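Gana Bedding and Garments, data card

Release 2, June 2021
Maintainer: Ihor Koval
Contact for access: Doaa Belhaj

Summary

Gana Bedding and Garments is a set of two-handed demonstrations of cloth handling, recorded in homes in Kovumdale with a pair of hand-held grippers. It is meant for training policies that take wrist-view video as input and return gripper motion and opening width as output. This release holds 1,230 episodes. Release 1 held 800, all of which are carried over with corrected time stamps. The file layout has changed, so loaders written for release 1 will not work without the shim in tools/compat.

The set covers soft items on soft surfaces: T-shirts, pillowcases, small sheets and pillows, handled on beds and sofas. There are no rigid objects as targets. Table-top folding is in a separate set (Kravchuk) with its own card, and the two share a calibration format but not an action scale. Read the section on units before mixing them.

What an episode is

One episode is one attempt at one instruction by one operator. It starts when both triggers have been closed and released twice, which gives a sync mark in both streams, and it ends when the operator closes both triggers for a full second. Everything outside those marks is dropped at export. If an operator fumbles and recovers, the recovery stays in. If an operator gives up, the episode is kept and tagged outcome=abandoned.

Instructions are short and come from a fixed list. Examples from the list:

flatten the shirt
fold the shirt in half, sleeves in
move the pillow to the head of the bed
straighten the pillowcase
pick up the cloth and lay it flat

Operators were told not to clear the bed before starting. Cushions, other clothes and bags stay wherever the household left them.
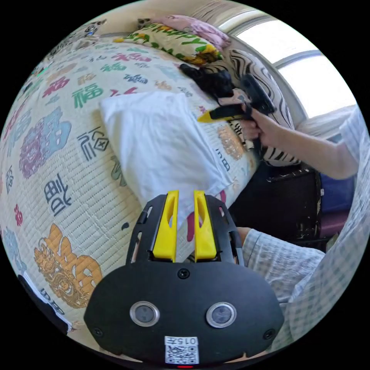 Each episode folder contains two video files (left.mp4 and right.mp4), two pose tracks, two width tracks and one meta.json. Left and right refer to the operator's hands. The unit number is stored as a string with its leading zero, so unit "015" must not be parsed as an integer. Release 1 did parse it that way, and the calibration lookup failed silently for all units under 100.

Fields in meta.json

episode_id – string, unique across releases
home_id – string, no link to an address
operator_id – string, stable across releases
instruction – string, from the fixed list
unit_left, unit_right – string
surface – bed, sofa or other
cover – plain, quilted or knit
cover_print – none, sparse or dense
outcome – done, partial or abandoned
relabel – true if a second labeler changed the outcome
notes – free text, may be empty

The cover_print field is new. Most of our errors in cloth segmentation came from beds with dense prints, where the edge of a white garment runs over lettering or figures in several colors. Splitting results by this field is recommended before reporting a single score. 174 episodes are tagged dense, and 30 of those are held out in the test split.

Units

Poses are in meters and quaternions (w last), in a frame fixed at the sync mark. The two grippers do not share a world frame by default. A relative transform is given in pose_rel.csv for episodes where both devices tracked well from start to finish. Where it is missing, treat the hands as separate. Do not fill the gap with the transform from a neighboring episode in the same home: we tried this in April and it produced errors larger than the width of a sleeve.

Gripper width is given from 0 (closed) to 1 (fully open). Zero is set per unit at the start of a session with nothing between the fingers. Closed on cloth, the width will read slightly above zero, and the offset depends on how many layers are held. It can serve as a weak signal for layer count, but it was not collected for that purpose and no ground truth is provided. 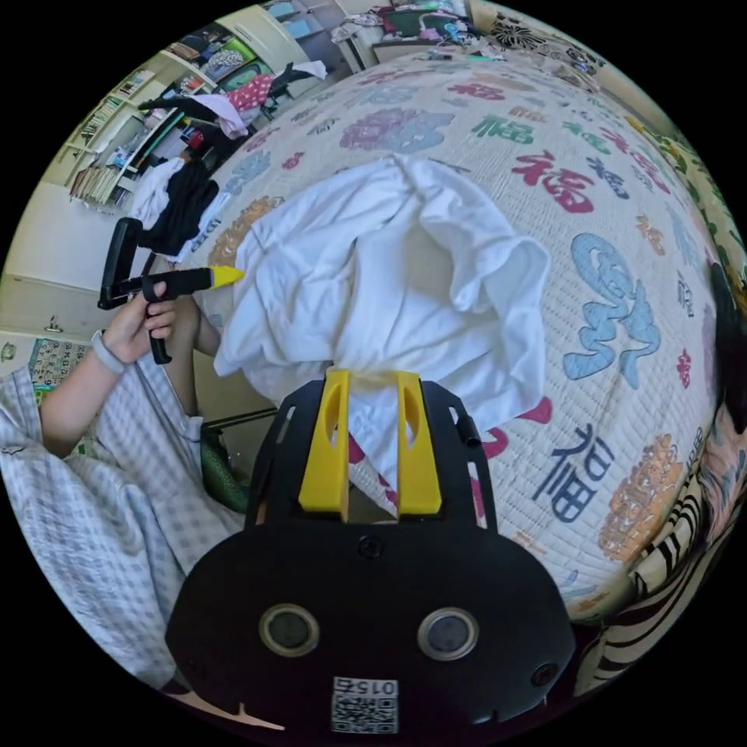
Lorena Farías asked during review whether a pinch that takes two layers when one was wanted should count as a failure. She would have marked it partial every time and kept the video as it is. Our rule is looser. If the operator ended with the cloth in the state the instruction asked for, the outcome is done, whatever happened on the way. Users who want the strict version can filter on the notes field, where double pinches are logged as "2L". The logging is complete for release 2 episodes and patchy for the older ones.

Collection procedure

1. Check that the status light is on for both units.
2. Run the width zero, both hands.
3. Wipe the front of each gripper. Lint collects there fast when working on bedding.
4. Read the instruction aloud once. Audio is removed at export.
5. Give the sync mark.
6. Do the task at normal speed. Do not slow down for the device.
7. Give the end mark.
8. Mess up the cloth before the next attempt. Lift and drop it, do not fold it back the way it was.

Step 8 was added after the first sessions, in which several operators reset the shirt to nearly the same pose each time. Those episodes are still in the set. They can be found by home_id (h02, h03) and should be down-weighted or left out if variety of the starting state matters to you.

No operator did more than an hour without a break. Grip fatigue shows up in the data before people report it: the width track gets noisy during holds and the trigger release gets slower.

Labeling

Outcome was set by the operator right after the episode and then checked by a second labeler from video alone. Where the two disagreed, the second label was used and relabel was set to true. The most common change was from done to partial on "flatten the shirt", where operators were generous about wrinkles. The written rule is that no fold may hide part of the hem, the neckline or a sleeve end. Small creases are allowed.

Pillow tasks had few disagreements. Sheets had many, partly due to the wide view: the far corner of a sheet can be hard to judge when it lies near the rim of the image, and the labeler has only the wrist views to go on. We did not use a room camera.

Known problems

Pose tracks drift during long holds close to the bed, when the cloth fills most of the view and there is little else to track against. Drift is worst with plain covers and better with printed ones, so the covers that are hard for segmentation are the easy ones for pose. A per-frame confidence value is in column 9 of the pose files.

The other hand is often in view. For some uses this helps, for others it leaks information about what the other arm is about to do. No masks are supplied for the second gripper. The script tools/mask_rim.py blanks the area outside the round view and nothing more.

Operators' sleeves and wrists are in most videos. A policy trained on raw frames may learn to depend on them. We suggest random crops or an arm mask from any off-the-shelf model.

Left and right streams may be off by up to one frame after long sessions. The sync mark fixes the start only.

Home h11 has mixed daylight and room light with exposure jumps. It was kept in the train split on purpose.
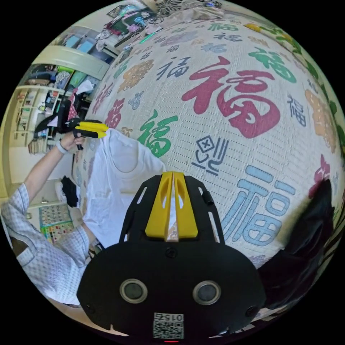 Elikem Eshun wrote, after training on an early export, that the shirt episodes carried over to his arms better than the pillow ones, and asked for more starts with the garment partly bunched. He also found that dropping the abandoned episodes made grasp recovery worse. His request shaped the second half of collection. Bunched starts are now the largest group under "flatten the shirt", and the abandoned episodes are part of the default split instead of a separate download.

Splits

Splits are made by home, so that no bed, cover or room in test appears in train. Operators may appear in both. If you need a split by operator, use splits/by_operator.json, but note that some operators worked in only one home and the two factors cannot be fully pulled apart.

A small validation set is drawn from train homes. Use it for early stopping only. Scores on it run well above test scores and should not be reported.

Baseline

The baseline in models/bc_small is plain behavior cloning on both wrist views with a short action chunk. It is there to show that the loader works. Vira Tkachenko maintains it and takes bug reports through the tracker. Weights for the Jimitz arm pair are in the same folder and assume finger geometry that matches the hand-held units. With other fingers, expect to retune the closing depth at least.

Consent and privacy

Each household signed a form that covers release of the video for research. Calendars, mail, screens and photos on walls were blurred in the released files wherever a checker could find them. Faces were blurred in the same pass, including people who came into view at the rim. If you find something we missed, send the episode_id and the time to the contact above. The episode will be pulled first and checked after.

Do not try to identify homes or people from book spines, room layout or anything else in the background.

Changes from release 1

– unit numbers stored as strings
– time stamps corrected for all older episodes
– cover and cover_print added
– abandoned episodes moved into the default split
– pose_rel.csv now left out when tracking was lost, where before it was filled with identity
– "smooth the blanket" removed from the instruction list, too few attempts

Open items

Width zero for units that were serviced between sessions
Arm masks, if someone has labeling time
Sofa episodes with knit covers, of which there are very few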